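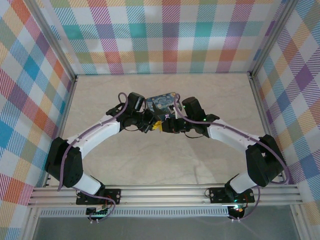 3.2 Why people keep a museum postcard

I went into this part of the study expecting sentiment to win. Yolanda Goicoechea and I asked 30 visitors in Tusstead to bring us the cards they had bought on past trips and never mailed, and I figured we'd hear a lot about grandparents and honeymoons. We did hear some of that (and I loved it!), but most people talked about walls - the bare spot over a desk, the fridge door, the back of a closet.

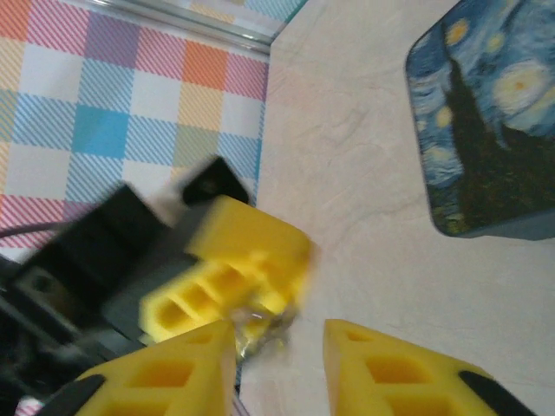 So do people buy these cards meaning to send them? Most of our visitors told us they never planned to, and only three had stamps at home.

Price came up less than I thought it would. Ornella Marchetti found the same thing in her Pustness interviews, where folks said a card was cheap enough to grab without thinking and nice enough to feel bad about tossing. That second half is what got me curious, and it's why we added the question about drawers. Famous paintings did well in the drawers too, though local views hung on longer once they made it to a wall.
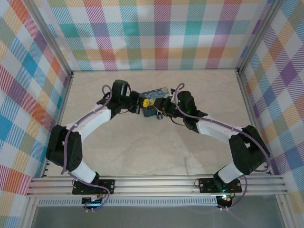

Figure 2. A small rectangular box, held above the work surface.

I'd be careful with all of this, as our visitors were mostly regulars at the Casado gift shop and they like paper. The Pustness group was more mixed, and I come back to them in Section 4.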